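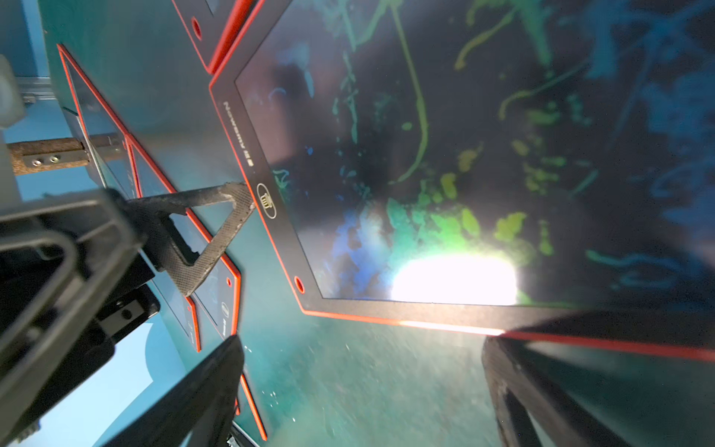
Kirkeo tabletop helper arm – the chatty version

I sell these, so take my enthusiasm with a grain of salt, but I've also had one going in my own kitchen since September and I've got opinions!

The question I get most is whether it can do chores yet. Sort of. Packing up is the job I'd trust it with first, and by packing up I mean flat stuff. Drawing tablets with the black faces and red trim, the sort that end up all over the table covered in green and blue scribble, are a pretty fair test. They're slim, they're glossy, and the kids never leave them in a neat row (mine don't, anyway). On a good afternoon the Kirkeo gets 3 of them off the table and into the rack while I make a cup of tea. It takes about 10 minutes. I could do it in one, but then I wouldn't have the tea.

Pressing a little button to clear a drawing is a harder ask. I've had it hit the spot first go and I've had it poke the edge over and over until I stepped in. Glare off a shiny screen doesn't help, so I pull the blind down.

What it won't do: wet dishes, fitted sheets, anything with a zip. The Heitmann arm we used to stock claimed it folded towels and I spent a whole weekend picking them up off the floor, so I'm not promising you laundry in any colour.

Fingers are the standard Unano pair, narrow at the tip. The padded Jumeo ones fit too, and I'd get those if you're mostly moving cups – they're kinder on the handles. Swapping them over is fiddly the first time and fine after that.

The old link to the setup guide was throwing a 404, sorry! It's fixed now. Flick me a message if you'd like to try one on your own mess before you buy.

1,000 shares
10 comments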